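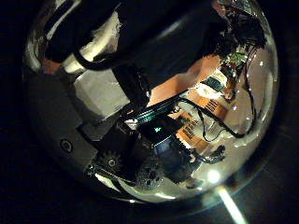

The Podo 339 wall detector must be charged and calibrated before you search for the first pipe or stud. Please use only the charger from the box, part number 3208. The full charge takes six hours, and during this time the detector cannot be used. Do not bend the charging cable sharply where it enters the handle. It should run in a smooth loop, as the black cable does in the picture, with no tight corner. If you find damage on the cable, stop charging and order a new one from Trulleo.

2.1 Before you begin

Take off your watch and any metal bracelet from the hand that holds the detector. Keep the second detector, if you own one, in its case. Two units working close together disturb each other, and the display may then show lines where the wall is empty.

2.2 Calibration

1. Press the side button and hold it until the display lights up. The word CAL is blinking.

2. Hold the detector in the air, with the felt pads pointing away from you and from any metal. Do not touch the pads with your fingers.

3. Press the side button again, one short press. You will hear one tone when the calibration has begun and a lower tone when it is ready. Do not move the detector between the two tones.

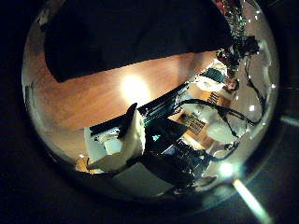

4. Choose the wall type with the arrow keys: SOLID, PANEL or WET. For a wall that was plastered recently, choose WET – the other settings will show the whole wall as one object.

5. Put the detector flat on the wall and wait until the bar on the display is empty. If the bar stays full, you have started directly over an object. Lift the detector, move it a hand's width to the side and put it down again.

6. Slide it slowly in a straight line. Mark with a pencil the place where the bar is fullest, then come back from the opposite side and mark again. The centre of the object lies between the two marks.

Note: The calibration is lost when you change the batteries. Repeat steps 1 to 3 after every change.

CAUTION: The detector does not find every live cable. Cables in a metal tube, or behind foil, may give no signal at all. Switch off the power before you drill, also when the display shows nothing.

2.3 Wallpaper and tiles

Thick wallpaper does not need a special setting. On tiles, the joints can make the bar jump a little. Put a piece of thin card under the pads and slide the detector together with the card. 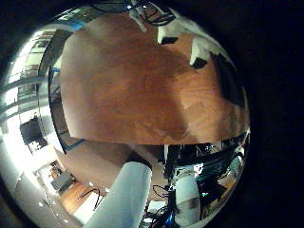

A customer from Erevik wrote to us that the bar jumped also with the card, and asked if the unit was faulty. It was not. The tiles had a metallic glaze, and for such tiles we advise to measure from the other side of the wall, if you can reach it.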